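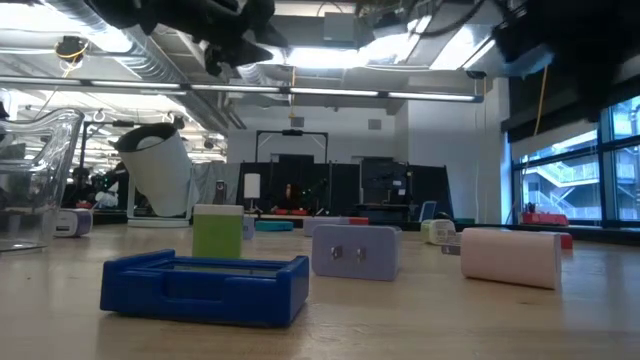
Olto folding desk, after two winters of use
Reviewed by Vesna Dimitrov
Jan 19, 2020

I bought this desk in November of the year before last, so I can speak about it with more than a first impression. Most of the reviews I read before buying were written in the same week the parcel came, and a desk is always nice in the first week.

First, my situation. I translate manuals and contracts from home, in a flat where the living room is also the dining room and, when my sister visits, the bedroom. I needed a table that I can use for eight hours and then put against the wall. It had to carry a monitor, two dictionaries (yes, I still use paper) and my elbows, which are heavier than the dictionaries.

The delivery was correct. The box came in one piece and the courier carried it to my door on the second floor, for which I was grateful. The box is long and does not turn well on a narrow staircase, so measure yours if you live in an old building.

Assembly took me one evening. The instructions have only drawings and no words. For a person of my profession this is a little sad, but the drawings are good. Only step 3 gave me trouble. There the two hinges look the same on the paper, and in the hand they are not the same. The left one has a small notch. I mounted them the wrong way round and the top would not lie flat, so I had to take everything apart and begin again. Please put all the screws in loosely first and tighten them only at the end. The key in the bag is soft and it lost its corners before I was ready. I finished with my own.

Now the top. It is oiled and not varnished, and I did not understand what this means when I ordered. An oiled top feels very pleasant under the wrist, warmer than the painted desk I had before. It also drinks everything. A cup of tea left a ring in the first month, and it is still there if you look from the side. I now oil the top twice in a year with Hodent, a thin oil which smells of oranges for one day and then of nothing. One tin has been enough for all this time. Rub it in, wait, wipe away what remains, and do not leave the cloth folded in the bin. 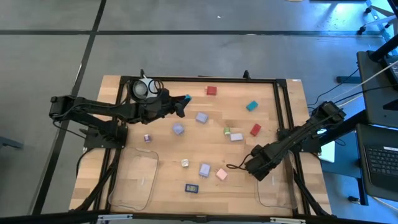

The legs are the part I would like to praise most. When they are open, they lock with a clear click, and the desk does not swim when I type. I type hard. My monitor shook on the old desk, and on this one it shakes only if I rub something out on paper. On an uneven floor you will need the adjustable feet, and they are sold separately. I find this a bit mean for a desk of this price. I used a piece of folded card for half a year and then I gave in and paid.

Folding is easy for one person if nothing is on the top, but this is the weak point of every folding desk. In the beginning I cleared it each evening like a good pupil. Today I fold it perhaps when guests come. If you know that you are the same, buy a normal desk and save your money.

Before ordering I also tried two others. The Zunow is cheaper and lighter, and a friend let me work on hers for a weekend. The surface is slippery and the edge is sharp under the arm – after one afternoon I had a red line on my skin. For a student who writes one hour a day it will be fine. The other was made by Obradović, a small workshop, and it was the most beautiful of the three. Their waiting time was longer than my patience, and the depth was too small for a monitor and a keyboard together.

One word about the service. After the first summer a plastic cap broke on the right leg. I wrote to the shop and got an answer from Danish Tarar, who asked for a photograph and sent me a pair of new caps without payment. He also explained that I should lift the desk and not pull it across the carpet. I had been pulling it.

What I like: the lock of the legs, the feeling of the wood, the rounded front edge, and a depth that is enough for real work.

What I do not like: the feet sold separately, the soft key, the stains, and no hole for cables. Mine hang behind the desk and catch on the hinge when I fold it.

Would I buy it again? Yes, but I would oil it before the first day of work and let it rest until the next morning. I give it four stars from five. With the feet in the box it would have all five.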